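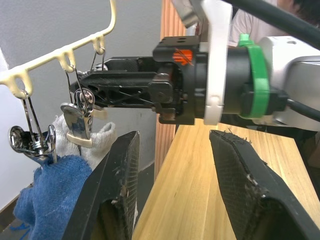 Drying gloves, socks and other small things on a clip hanger

Knitted gloves are awkward to dry. They are too small for the line, they slide off the bars of an airer, and if you leave them on a radiator the fingers go stiff and the cuffs lose their stretch. A hanger rack with clips on short wires deals with most of this. It takes up very little room, you can hang it from a shower rail or a door hook, and each item gets its own clip.

The tips below apply to gloves first, but they work for baby socks, flannels, hats and dishcloths too.

Before hanging

Squeeze the water out, don't wring. Twisting pulls the knit out of shape and it is hard to get it back once it has dried that way. Lay the gloves on a dry towel, roll the towel up and press along it with your forearms. Two rolls are usually enough for thin gloves. Thick wool may want a second towel.

Pull each finger straight while the glove is damp. If a finger is tucked inside, it will stay wet long after the rest is dry and can start to smell.

Keep dark and light colours on separate clips with a gap between them for the first wash or two. Blue and red knits are the usual ones to bleed, and a white glove touching a wet blue one can pick up a mark.

Where to put the clip

Clip at the cuff if you want the fingers to hang open. Take in a small fold of the edge, just enough for the jaws to hold. A big fold makes a thick wet patch under the clip.

Very heavy gloves stretch if they hang by the cuff. Dry those flat on a towel or a mesh shelf and turn them over after a few hours.

For socks, clip the toe. Any mark left by the jaws is then hidden inside the shoe.

One glove to a clip. Doubling up saves space but the inside faces will still be damp the next morning. If you are short of clips, hang one pair, let it drip for an hour, then move it to the airer and start the next.

Balancing the hanger

A rack hung from a single hook tips as soon as one side is heavier. Load the middle clips first and work outwards, putting one glove of a pair on each side. Unload it the same way. Most of the tangles happen when everything is taken off one end and the empty wires swing into each other.

If the wires do tangle, take all the washing off before you try to free them. Pulling at a loaded wire tends to bend it.

Looking after the clips

Metal clips grip better than most plastic ones, but check them for rust every few months. Rust comes off on white knitwear and is very hard to shift. Wipe the jaws and the spring with a dry cloth when you put the hanger away, and throw out any clip with brown spots. Spares are cheap.

If a clip slips on thick wool, wrap a narrow elastic band once round one jaw. If it bites too hard and leaves a dent, put a scrap of cotton between the clip and the glove. Dents in wool can be steamed out by holding the glove over a kettle for a few seconds, with the clip off and your hand well to the side.

Drying times

In a heated room with a window open a little, thin knitted gloves take 3 hours and thick ones can take 7 or more. The fingertips are last, so feel those before you put anything in a drawer. Turn the gloves inside out halfway through if they are lined.

Keep the hanger at least an arm's length from a heater or stove.

Storing

Put pairs together as you take them down, cuff inside cuff. The hanger can go flat on top of a wardrobe with the clips folded inwards, or hang behind the airing cupboard door until the next wash.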